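Tyra Lindqvist has worked on the planner at Trusano since February. Her part of the code, called Stirnance, decides which hand moves next and how far.

"Most of it is waiting," she says. "The arms can go faster than the planner trusts them to."

Early versions replanned every 15 milliseconds and shook badly. She and Gunvor Tveit, who writes the perception side, got it down to one plan per grasp, with small corrections on the way.

"Gunvor's masks come late sometimes – 9 frames, once 10. I have to plan on old data and say so in the log." 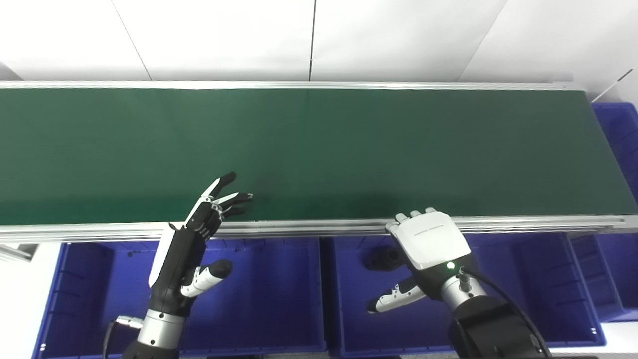
The planner treats each hand as its own job with a shared lock over the belt. Lindqvist dislikes the lock and wants it gone by summer. With one hand raised over the green surface and the other down on the front rail, both are close to the same metal edge, and the rail has to be in the collision model for each of them. "I left it out once," she says. The fix was ticket 2745.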